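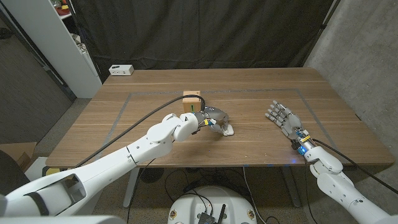
Misaki Tanabe writes that she taped a rectangle onto her own dining table after reading this page, and her family now treats it as a border crossing. She wants to know if she did it wrong. She did it right. Families come around.

Small Boxes and Taped Tables: Frequently Asked Questions

What does the tape do?

It tells you where the work stops. Inside the line is whatever you are sorting or packing, and outside it is where your coffee and your elbows go. Leave a margin of bare wood all the way around, and keep the lines parallel to the table edges unless you enjoy being stared at by a crooked rectangle for months.

Which tape should I buy?

Gray, thin, and meant to come off again. We tried a bright yellow at the Plonimmont room and everyone who walked in asked what had been spilled. Test a short strip on the underside of the table first. Leave it there 3 days, then peel slowly. If the finish comes with it, you have learned something and the underside is a fine place to have learned it.

Where does the box go?

Toward the back of the rectangle, near the middle, with its marked face toward you. A small box at the front edge gets knocked into your lap sooner or later. One box at a time is plenty. People who line up several always end up putting the buttons in with the batteries.

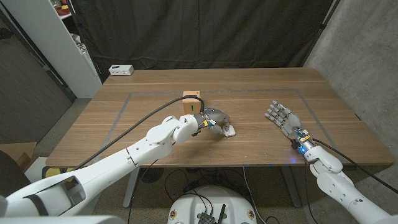 Why is there a green mark on the front?

So you know which side is the front. Small boxes look much the same from every direction, and turning one around to find out is how things fall out of it. Crisanto Calimlim prefers a full written label, but he has also been known to label his label maker. A short stroke of color does the job.

Do I need a handle?

If the box lives on a shelf, yes. We like a long oval pull with a slot you can hook a fingertip into, in a color that has nothing to do with the wood. Purple is good.
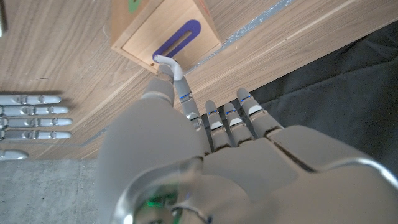
Hook and pull gently, and steady the box with your other hand if it is light – a box with nothing much in it would sooner slide along with the handle than cooperate. Check the fixing every October or so. If the pull wobbles, tighten it then, before it comes off in company.

Can I order the handles from you?

Yes. Ask Muden for part 922. They come in packs of 2, or in packs of 100 for people with a problem. The Bulleck version is slightly shorter and we stopped carrying it, after a number of letters from people with normal fingers.

Can I leave the tape down for good?

You can. The Kamata table has had the same rectangle so long that the new tenants asked if it was structural. Replace any corner that starts to lift, and wipe along the line with a barely damp cloth, never across it.

Page last updated 29 Jul 2019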